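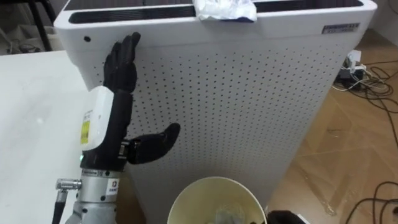
Tuesday – air purifier, filter check and clean

Started 8:40. This is the big white unit, the one Liette calls the fridge. Dust complaints again from the bench by the door, so I pulled it forward from the wall to get at the back and gave it a proper going-over before swapping anything.

Display hours at switch-off: 631. Last entry in the book was 321, in Tahsin's writing, with "prefilter vacuumed, main OK" beside it. I can't find anything in between, so I'm assuming it wasn't opened.

Unplugged it and left it ten minutes. Prefilter came out grey all over, with a mat of lint along the bottom edge. Vacuumed both sides with the soft brush, then rinsed it in the deep sink and stood it on paper towel. The main filter is discoloured but not torn. Weighed it out of curiosity and forgot to write the number down before it went back in. Next time.

Front panel: the small holes hold more dust than they look like they do. Dry brush first, then a damp cloth, wrung out hard. Going straight in with the cloth makes paste and it sets in the holes – did that in February and spent an hour with a toothpick. The smooth band along the top only needs a wipe. Go easy around the nameplate, as the corner of the old one on the Batov unit lifted when Jahangir used solvent on it.

Top grille: please keep things off it. Plastic bags especially, the thin ones. The air comes out up there and a bag lying across the slots does the fan no good. Spare bags live in the second drawer under the Gridberg cabinet.

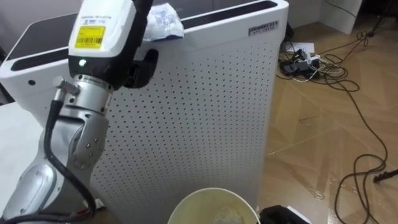
Front panel, nameplate at right on the top band.

Prefilter back in at 11:15, bone dry by touch. Ran on high for 70 minutes. No rattle, no smell. Slight whistle on the middle setting, same as before, and Định thinks it's the rear door not seating on the left clip. Pushed it in with my thumb and the whistle stopped, came back when I let go.

To do:
– ask Marlene whether Lemieux still stocks the rear clip
– order one main filter, quote from Stakolel is 99 each plus freight
– write hours in the book every time the back comes off, even if nothing gets changed
– try the unit a bit further out from the wall for a week and see if the door bench is any better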